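Research Associate, Household Debt and Credit Conditions
Cimen Institute for Economic Research

The Cimen Institute invites applications for one full-time Research Associate to join its Household Finance Unit. The appointment is for 30 months and begins in August.

The Unit studies how families borrow, save and repay when interest rates rise. Its main source is the Roussel Panel, a survey of 2,564 households that records mortgage balances, credit card use and missed payments. The Associate will clean and document each new wave of the Panel, prepare tables for the quarterly bulletin, and assist senior staff with papers on bank lending standards.

Applicants must hold a master's degree in economics, statistics or a related field — or expect to receive one before the start date. Experience with survey weights and Stata or R is required. Knowledge of consumer credit law is welcome.

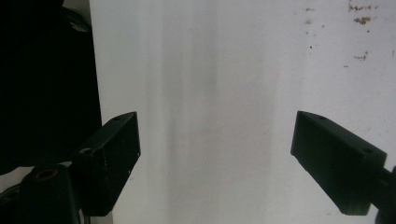 The position is based at the Institute's Wendix office. Associates may work remotely up to eight days per month with the approval of the Unit head.

Applications should include a cover letter, a résumé, a writing sample and the names of two references. Materials must be submitted through the careers portal by 6 p.m. on the closing date shown there. The Institute is an equal opportunity employer.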